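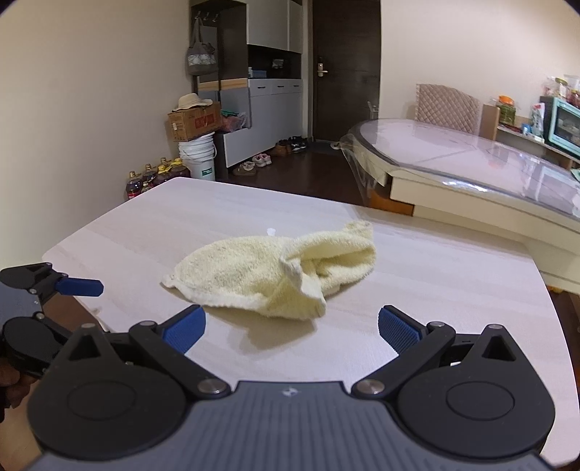
Yellow towel on the table, 11/6/18

Up at five thirty. Fed our three, then drove over to the shelter on Gosgate Road for the early shift. The board in the hallway said 276 animals in the building, which is 21 over the 255 they are set up for. They had wire crates along the wall in the laundry room again.

I did the small dog row first. Took out bedding, hosed, squeegeed, put bedding back. We are short on towels and I used the last of the stack before I got to the end of the row, so the final two got folded sheets. I need to ask at work if anyone has old ones. Any size is fine as long as there are no buttons or loops on them.

Prido is still there. He is the brown hound mix who came in as a stray in March and was adopted and then returned in the summer. The card says "does not do well with cats," and I think people stop reading at that point. He has put on weight since I last walked him. We went around the retention pond twice and he pulled hard the first time and hardly at all the second. He sat when I asked him to at the gate. I wrote that on his card.

Catarina Aguiar was at the front desk and asked if I would take a foster again. I said I would think about it. The last one was eleven weeks and I was not ready for how long the house felt off afterward. She said they have a nursing mother coming up from Barros with five pups and no place to put her except the exam room. I told her the back bedroom is free but the carpet is still in there. She said carpet is not a good idea with pups, and I know that from last time.

Vet bill came in the mail for Otis. $906 for the dental, with four teeth out. They had quoted less, but that was before the x-rays. I paid $200 on it over the phone and they will take the rest in two parts. He is eating soft food and complaining about it. He takes his pill in cheese but he has learned to spit it out behind the couch, so now I stand there until he swallows.

Called the Cistorness rescue in the afternoon about Prido. They take hounds sometimes and have a bigger yard than anyone here. The woman said they are full until after the holidays but to send his card and a short video of him on a leash. I will do the video on my next shift if it isn't raining. She wanted to know about fences and whether he digs. I did not know about digging. Have to ask whoever does the play yard.

Measured the back bedroom after supper. If I pull up the carpet the floor under it is plain board, and I could put down the vinyl piece left over from the kitchen. It would cover most of it but not the closet. The gate we used for Otis when he was a puppy still fits the doorway.

Texted Catarina that I could have the room ready by the end of next week. She wrote back "yes please" and a list of what they can lend me. Heat lamp, whelping box, two bags of puppy food. I have to find my own towels.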